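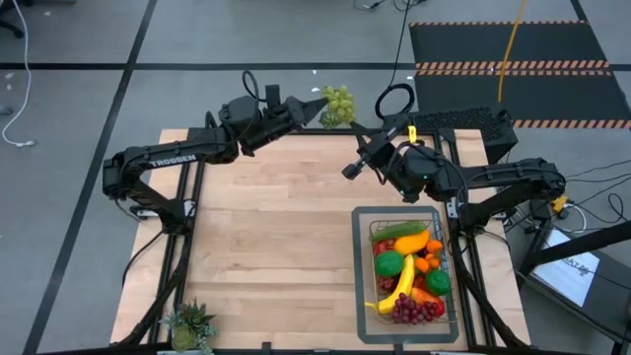

Elaine Teixeira wrote back that I was slicing the pears too thick and should quit blaming the dryer. Fair enough, she's dried a lot more fruit than I have, so this round went in thinner and I put the old slicing board away before I could change my mind.

May 2020, drying notes, second pear batch

Set the Winder to 60 C and left it there the whole time. Last batch I kept nudging the dial up and down and got leather on the outside and mush in the middle. Slices dipped in lemon water, drained on a towel, then onto the trays with gaps between them (I always want to cram in one more row and it never goes well).

Weights, fruit only, trays subtracted:
start 1,207 g
one hour 1,112 g
three hours 869 g

That's 95 g gone in the first hour and another 243 g in the next two, so it picked up once everything had warmed through. I really like how steady that looks! Last time the readings jumped all over the place, but I was also weighing with the trays on and doing the math in my head, so who knows.

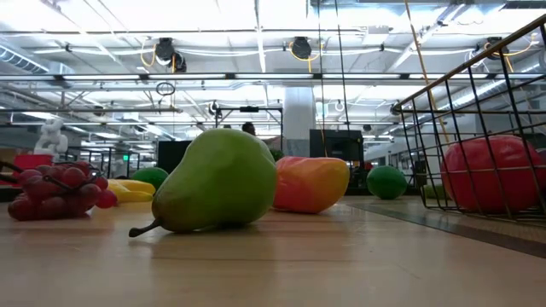

The bottom tray is still the slow one. Slices near the door were bendy and still cool to the touch at three hours when the back row had started to curl. I swapped top and bottom and turned each tray front to back, and I'll do that every hour from now on – it takes two minutes and I was standing there anyway.

Fumiko Kubo wants to try grapes next. My only go at those was in December and they took forever with the skins whole. She says a quick dunk in boiling water cracks the skins enough to help. Happy to test it if she does the stemming, I still remember how long that took.

To do: order more tray liners from Clinditz, the fine mesh this time. Check the door gasket. Finish this batch and write down the final weight BEFORE anyone starts snacking – I'm looking at myself here too.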